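The Olus district library service completed the connection of its rural branches to a shared network in July. Aslak Sundqvist, who has led the service for nine years, spoke to the members' bulletin about the change and about what remains to be done.

## A shared catalogue

Until last year each branch kept its own records. A reader in Sketik who wanted a book held at Ziterero had to ask the staff to telephone. "We lost requests that way," Mr Sundqvist said. "A note was left on a desk, the shift changed, and the reader heard nothing."

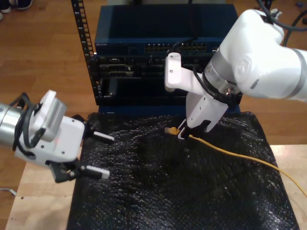
The new catalogue lists 2517 local history titles, of which 1202 had never been entered on any computer. Mr Sundqvist described the entry work as slow. Many of the parish pamphlets carry no author or year, and staff agreed a common way of recording them before any were entered.

He was asked whether the smaller branches had welcomed the project. "Sketik was doubtful, and had reason to be," he replied. "They had been promised a line twice before."
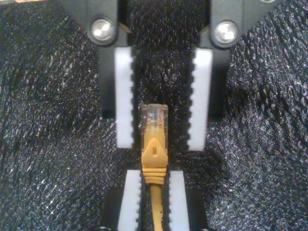

## Opening hours and lending

Four branches now stay open until 7 pm on two evenings. Loans may be returned at any of them, and the van between Sketik and Ziterero runs every morning.

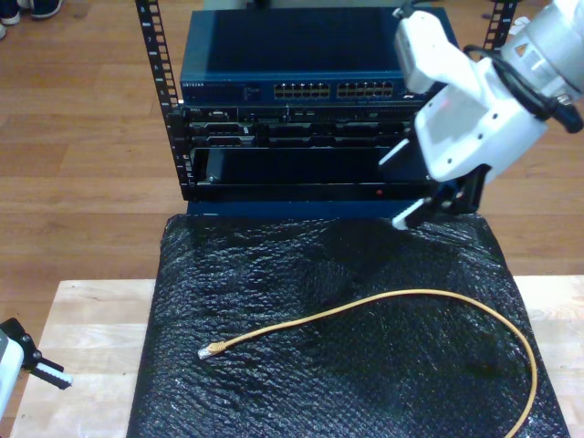

Mr Sundqvist would like the Isaksson reading room to join the evening scheme, although its heating must first be replaced. The service has asked the district for a decision before the winter timetable is printed.

Fines for late children's books have been withdrawn. "Families stayed away over very small sums," he said. "I would sooner have the book back late and see the child again." Charges for adult loans are unchanged.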